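Instant noodle bowl

An instant noodle bowl is a single serving of dried noodles sold in its own throwaway dish, so you need hot water and not much else. I've been writing up snack-table entries for the Larnstead household guide for a while now, and this is the one I get the most mail about (people have feelings about noodles!).

Most bowls come with a peel-back lid and a packet or two of seasoning. You open it, pour the water to the line, cover it and wait 4 or 5 minutes. I like mine on the firm side, so I cheat and go early.

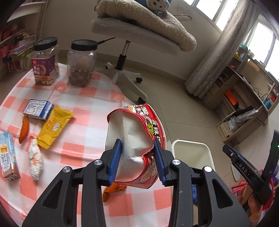
A crumpled noodle bowl with a red wrapper, above a checkered tablecloth with snack packets and jars of nuts.

The outside is usually where all the color goes, with big lettering and a picture of a much fancier meal than the one you're going to get. Greens are a favorite there, and I've learned to add my own.

Clearing up is the easy part. Drink or drain the broth, scrape out the last noodles, then squash the bowl so it takes up less room in the trash. Whether it can be recycled depends on the material and on where you live, so check the bottom first.

See also: Cup noodles; Snack packets; Nut jars

Last edited 17 November 2021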